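Stunolia adds server log analysis to Cletik site audit service

Nanholm, Oct 31, 2025 – Search marketing firm Stunolia has added server log analysis to Cletik, its technical audit service for small and medium-sized websites. The new module compares the pages a search engine crawler requests with the pages listed in a site's XML sitemap, and reports the differences once a day.

Until now Cletik worked from its own crawl of a client's site. A crawl of that kind finds broken links, redirect chains and duplicate titles, but it cannot show which addresses a search engine has requested, or how often. The log module reads the access files kept by the web server and groups requests by crawler, status code and page template.

The module was tested on 40 client sites. On one of them, the online shop of parts supplier Aebischer, the sitemap held 458 product and category pages. The logs showed crawler requests for 1,803 separate addresses, most of them produced by filter and sort options in the shop's category menus. The filter links have been rewritten and the sitemap is now rebuilt each night.

"The shop had grown a second set of pages that we did not know we were publishing," said Dorota Nowakowski, web manager at Aebischer. "The report listed them by pattern, so our developer could deal with each pattern once."

Log files are accepted in the standard formats written by Apache, Nginx and IIS. They can be uploaded by hand or sent by scheduled transfer. Visitor IP addresses are removed on import – only requests that pass a reverse DNS check as belonging to a known crawler are kept. Retention is set by the client.

"Rankings depend on many things outside a site owner's control," said Murray Sandhu, technical director at Stunolia. "Whether a page returns the right status code is within it, and that is the part we measure."

The module is included in existing Cletik contracts for sites of up to 100 page templates. Larger sites are quoted separately. Clients need to supply at least two weeks of log data before the first report is issued. An export function for crawl totals is planned for December.

Technical questions should be sent to Nives Melis in client support. Press enquiries are handled by Babak Mahmoudi at the Nanholm office.

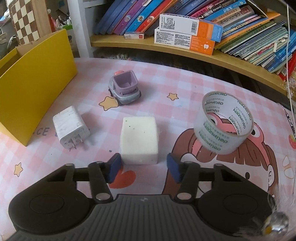 Stunolia provides technical audits, keyword research and content planning to businesses that run their own websites. Its services are sold directly and through web design agencies.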